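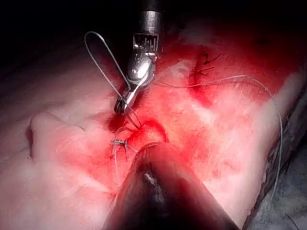 Needle driver with a strand of suture held in its jaws.

The Stirka Round is a waymarked circular walking route in the hills above the village of Stirka. It is 42 kilometers long and is usually walked in 2 days, with an overnight stop at Urnura. The route is marked with yellow paint on rocks and posts and is open all year, apart from the section below Nomura, which closes in January for forestry work.

Route
The walk starts at the old bus turnaround in Stirka and follows a farm track east to the river. It crosses by a footbridge and climbs through beech woods to the open ridge. Most walkers go counterclockwise, which puts the steepest ground on the first morning. From the ridge the path drops to Urnura, where there is a bunkhouse, a campground and a small store.

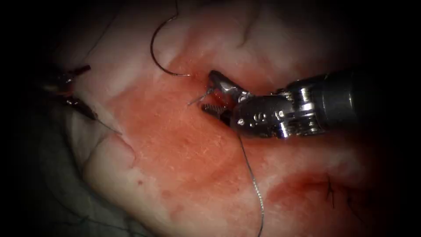
Instrument jaws over tissue, one with a serrated gripping surface.

The second day is longer but easier. It runs beside Lake Rirano on a level path, passes through Nomura and returns to Stirka along a disused rail bed. Water can be found at Urnura and Nomura only.

History
The paths were first joined into a single route in 2000, using older tracks between summer pastures. The original line kept to the north shore of Lake Rirano. It was moved to the south shore after a landslide, and some older maps still show the former path.

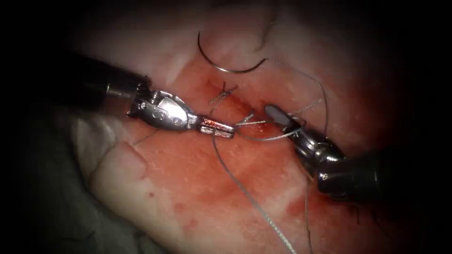
Two robotic instruments, their tips almost meeting over the tissue.

Facilities
The Urnura bunkhouse sleeps 70 and takes bookings by phone. Dogs are allowed on the whole route but must be leashed near grazing stock. The ridge is exposed, and there is no shelter between the footbridge and Urnura.

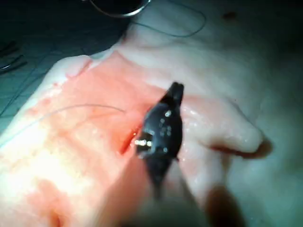

One reader's comment on the route notes says that the paint marks on the way down to Urnura are hard to follow in fog, and that going clockwise made the rail bed a dull start but left the ridge for the better weather.

Last revised 2019-03-30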